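Notes for unit 4, wrist camera input — A. Dow, 26 December 2022

Last time we closed the loop on joint position. This unit adds the wrist camera to the state estimate. The controller runs at a fixed rate and the camera doesn't, so every image gets a timestamp and goes in a buffer. Read from the buffer, never from the driver.

**Mask first.** Parts of the gripper show up in nearly every image. Build the mask from the current finger command, then grow it by 17 pixels. A fixed mask fails on soft fingers, which change shape as they bend.

**Blur check.** Compute the variance of the Laplacian on the unmasked region only. If you include the finger, a sharp view of the object can be thrown out because the finger was moving. Start with a threshold of 533 and tune it on the Grikstead log (2,839 images).

**Edge fit.** At close range you may get one rim line and no corners. Fit the line, update the one distance it gives you, and leave the other axes alone.
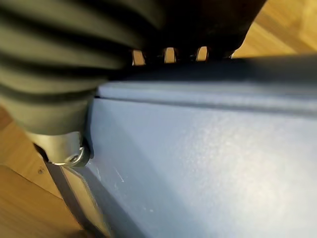 *Fig. 4.2. Blurred ribbed finger, blue-gray box close up. The rim is the line to fit.*

Exercise: run `mask_fit.py` on the first 700 images with the mask on, then off. Hand in both error plots — same axis limits, please.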